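Print | E-mail

From: Laine Juška
To: kimia-collect
Date: May 2023
Subject: Re: Window table episodes – what to keep

Sixten Rønning wrote:

> I went through the upload from the Somden site last night. Most of it
> loads fine. Three things I need settled before I start the next
> training run:
>
> 1. Are two-operator episodes to be stored as one record or two? The
> importer takes either, but not a mix.
> 2. Several episodes start with the gripper already over the objects.
> Do we trim the front, or keep them as they are?
> 3. The light changes a lot between the morning and afternoon batches.
> Fionnuala wants the blinds down. I would prefer not.
>
> Also, the Trestville batch has no task text at all in 14 episodes. Who
> fills that in?
>
> Sixten

Answers in order.

1. One record. Each gripper keeps its own video stream and its own pose track, and both sit under the same episode number. If one of the two streams is missing, the whole episode goes to the reject folder. Please do not rescue the good half and file it as a single-hand example. The motion of one hand in a shared task depends on what the other hand is doing, and the model has no way to see that if the second stream is gone.

2. Keep them, but tag them "late start". The planned start pose is 12 inches back from the nearest object. Operators drift closer as the session goes on, mostly after the first hour. Raelene has put tape on the floor at Somden and will do the same at Trestville. Tagged episodes can still be used for the grasp stage. They should not be used to learn the approach.
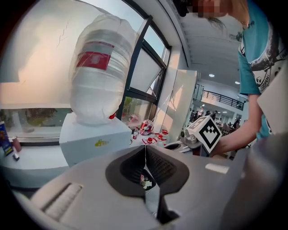
3. Blinds stay up. The policy has to work in rooms with daylight, and a set recorded only under ceiling lights will fail the first time it meets a window. What I do want is fixed exposure within an episode. Auto exposure makes the table go dark whenever the camera swings toward the glass, and the pose tracker then loses the marker block on the other gripper for several frames at a time. Hamish has a settings file for this. Load it before the first take of the day and check that it has been applied, as the units drop back to auto after a battery change.

On the missing task text: the operator who recorded the episode writes it, on the same day. One plain sentence, present tense, naming the object and the place it goes. "Pick up the ball and set it on the box" is good. "Cleanup 3" is of no use to anyone. For the 14 blank ones I have asked Fionnuala to watch the video and fill in what she can. Anything still unclear after one viewing should be dropped.

Some further points from my own check of the batch:

– Leave ordinary clutter on the table. Jugs, boxes, packaging and small bottles are all fine, wrapped or unwrapped. Do not tidy between takes, but do move things. I found long runs in which only the target object had changed position, and the model will learn the table instead of the task.

– People in the background are fine as long as faces are masked before upload. Run the masking step on both streams. The second operator's face often comes into view of the first camera when leaning in over the table.

– Failed grasps are wanted. If the object slips and you pick it up on the second try, let the recording run. Stop only if something falls off the table.

– Clean the finger pads at the start of each session. A pad with dust on it slips sooner, and we then record people squeezing harder than they need to.

– Clock sync between the two units has to be done again after every restart. In the January set we lost 43 episodes to a clock offset that was not found until training.

The target for the two-hand set is 400 accepted episodes, split evenly between the two sites. I would take fewer if the object layouts are more varied. Sixten, please hold the training run until the late-start tags are in. Raelene is doing those now and will post to the list when the index file has been updated.

Fitzgerald have asked whether their test bench can use the same record format. I have told them yes, provided the episode numbering does not change again. If anyone has a reason to change it, say so this week.

Laine

Print | E-mail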